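Print this page | E-mail this release

Nanside Opens Sort-and-Pack Workroom on Dulier Street

October
By Jurgita Lepik, Nanside Press Office

DULIER STREET — Nanside, the household storage and moving service, has opened a workroom where customers can sort, fold and pack their belongings at marked tables before a move or a long absence. The room takes bookings from Friday.

The workroom is on the ground floor of the former Tam print shop. It has 25 tables, a row of shelves for flattened cartons and a loading door on the yard side. Customers bring their things in by car or have Nanside collect them. They can book a table for half a day or a full day.

Each work surface is divided with tape before a session starts. The layout depends on what is being packed. A kitchen needs a large area for pots and serving dishes and a smaller one for cutlery and lids. Paperwork is usually spread more evenly. The tape stays down for the length of the booking and is pulled up and laid again when the next customer needs a different layout.

"People told us they lost track of what they had already sorted," said Pui-shan Chu, who manages the workroom. "They would make a pile to keep and a pile to give away, then answer the phone, and the two piles would run together. A line on the table is a cheap way to stop that. We tried trays first, but they were always the wrong size for something." 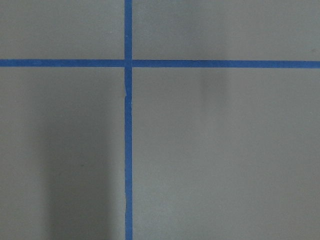 Blue tape divides a gray work surface into four unequal sections.

In a four-part layout, Nanside suggests one section each for items to pack now, items to pack last, items to give away and items still undecided. Customers are free to change the order. Staff recommend giving the largest section to whatever there is most of and leaving the undecided section small.

The company tested the method over the summer with 86 households, most of them moving between apartments. Staff kept notes on where things went wrong. The most common problem was chargers and cables, which turned up in every section of the table. Nanside now hands out a labeled bag for them at the start of each booking.

Tape, carton labels and packing paper are included in the price of a table. Cartons are sold separately and can be returned unused within the month. Mattresses, large appliances, paint and fuel cannot be brought into the room. Plants are accepted for same-day moves only.

Customers who want help can ask for a packer to work alongside them for up to 2 hours. Packers will wrap glass and china and write the labels, but they do not decide what is kept. "That part belongs to the customer," Chu said. "We will hold up a jug and wait."

Finished cartons can go home with the customer or into storage at Nanside's Fudia building, which has 1222 lockers in three sizes. Transfers to Fudia leave from the yard door every weekday at 4 p.m. Cartons for transfer must be closed and labeled on two sides by 3:30 p.m.

The workroom is open Monday through Saturday, 8 a.m. to 6 p.m. Tables can be booked at the front desk or by phone through the Nanside customer line. Groups of more than four people should book two tables side by side.

Media contact: Jurgita Lepik, Nanside Press Office

Print this page | E-mail this release

Recent releases
Nanside Extends Evening Hours at Fudia Lockers
Carton Return Plan Now Covers Wardrobe Boxes
Former Tam Print Shop to Reopen as Packing Workroom
New Label Sheets for Kitchen and Pantry Moves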